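Fabric Care and Storage > Folding, Packing, Storing
Thread: Padded jacket, flat fold or stuff? Bed is the only surface
Page 1 of 1

trimley_loft
I need a settled method for storing a padded jacket through the warm months. The bed sits below the stairs and it is the only flat area I have that is longer than the jacket. The table next to it is full and will stay full. The storage bin is a Herano, the shallow one with the clip lid, and the inside depth is less than I would like.

Current procedure: jacket front down, collar toward the pillows, sleeves brought in, hem up to the collar in one fold, then a second fold across. The result springs open before the lid is on. The wrinkling along the sleeve side is there before I have folded anything, so I assume the lining is twisted in the sleeve.
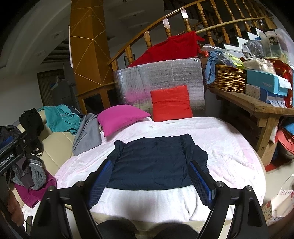
Navy jacket, face down, before the first fold.

Questions: is face down correct for a jacket with a front zipper, and is there a fold that holds without a strap?

cloller43
Face down is correct. Zipper closed to the top first. An open zipper lets the two front panels slide against each other and the fold line drifts.

The springing is trapped air. Fold slowly from the hem and press with the forearm toward the collar. Most padded shells vent through the seams and the neck, so if you fold from the collar down you are pushing air toward the hem, where it has farther to travel. Wait a minute between folds.

For the sleeve, reach in from the cuff, take hold of the lining at the elbow and turn it until the seams line up. Then lay it down again.

R. Acharya
I disagree with folding it at all. Repeated folds on the same line compress the fill there, and after a few seasons the line is thin. I keep mine on a wide hanger in a cotton bag. If there is no closet space, put it loosely in a large sack. Random creases are less harmful than the same crease every year.

trimley_loft
No closet. There is a railing, but I already hang too much on it, and anything on the railing collects dust from the stairs.

cloller43
Acharya's point about repeat creases applies to down under real compression. For a synthetic fill under a clip lid with nothing stacked on top, I have not measured a difference. I have a jacket that has been folded in thirds every May for 10 years. It lost nearly 3 millimeters of loft at the fold, and the loft came back after a tumble on low.

R. Acharya
One jacket is one jacket. I would also ask how you measured it.

cloller43
Steel rule and a sheet of window glass laid on top. Same glass each time. It is crude and I said so in thread 1424, where you asked the same thing.

E. Pryor
The bedding is the part I would change. If you fold on top of the blanket, the blanket moves with every press and you lose your edges. A firm surface matters more than the choice of fold. Strip the bed down to the sheet, or put a board under the jacket. I use an Igwe cutting mat, the large one, and return it to the sewing room afterward.

Second point, wash first. Skin oil at the collar will set over a summer. Close every zipper and snap, turn it inside out, cold water, and two rinses. It needs to be completely dry before it goes under a lid. Padded sections can feel dry on the outside and still hold water in the middle, so leave it out a full day longer than you think it needs.

trimley_loft
Noted on the board. I have been sorting everything on the bed in one go, with the blanket included, and the order of work is probably the problem. The jacket goes on last, so it is on top, and I start with it because I can reach it. The fleece then gets done in whatever space is left. 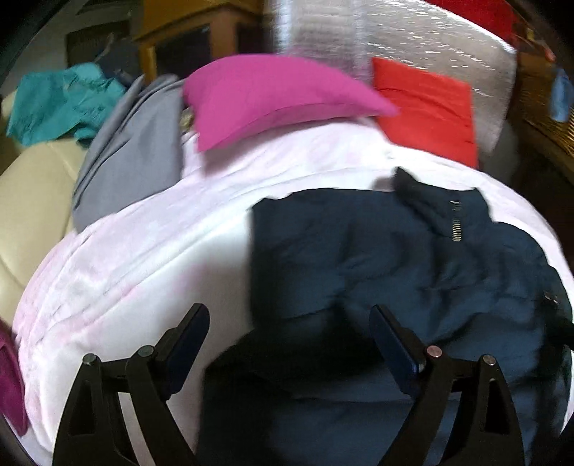 What should be folded first, the blanket or the jacket?
Blanket first. It is the largest piece, and once it is folded and off the bed you have the full surface for the jacket, which needs the room for its sleeves.

trimley_loft
So jacket to one side, blanket, small items, jacket. The bin order is then the reverse of what I had.

E. Pryor
Bin order is separate from folding order. Fleece at the bottom, sweatshirts and trousers flat over it, jacket on top with nothing above it. Cushions stay out of the bin. They use the depth you are short of, and they do no harm on the bed.

R. Acharya
Agreed on jacket on top. I would still leave the lid unclipped for the first night so the fill can settle, then clip it. And move the fold line each year. If it was thirds last time, do halves. That costs nothing and answers my objection.

cloller43
I can accept alternating folds. I do not accept the unclipped lid. If the room has moths, one night is enough.

R. Acharya
Then put a sheet over it for the night.

trimley_loft
Did it as follows. Board on the bed, zipper closed, lining turned at both elbows, front down. Sleeves in, thirds from the hem, one minute between folds. It held without a strap. The collar stands up and is now the highest point, so I turned the folded jacket over and laid the collar flat under its own weight. Lid closes with a finger of clearance.

Left sleeve is smooth. Right sleeve still has a ridge near the cuff. I will look at the lining again when it comes out.

E. Pryor
Check the cuff elastic. If it has tightened on one side it pulls the shell with it, and turning the lining will not fix that.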